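Print | E-mail this release

Erkport puts its Clullex hand-held gripper on sale

We've been itching to tell you about this one! The Clullex is our new hand-held gripper kit, for anyone who wants to show a robot how a small job is done (no programming, you just squeeze and pick things up yourself). It weighs 900 grams, comes in a grey or black body, and you can swap the finger pads in around 8 minutes, even if you're all thumbs like me.

We like trying it on ordinary clutter: lids, nuts, hair clips, whatever's lying on the desk. My favourite bit is the pads, which have a nice soft give to them.

Orders open February 8, 2025, and the first run is 971 kits. Drop us a line if you'd like one! 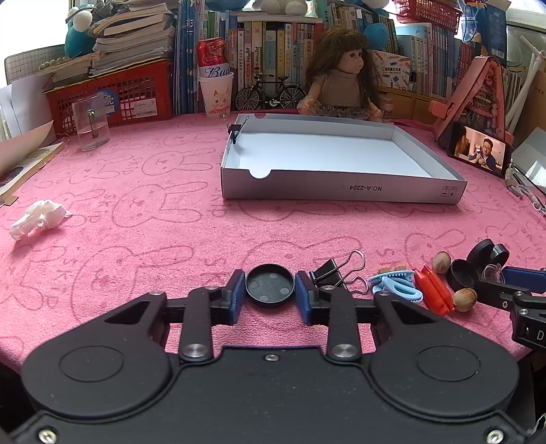 By Oskari Kallio, Erkport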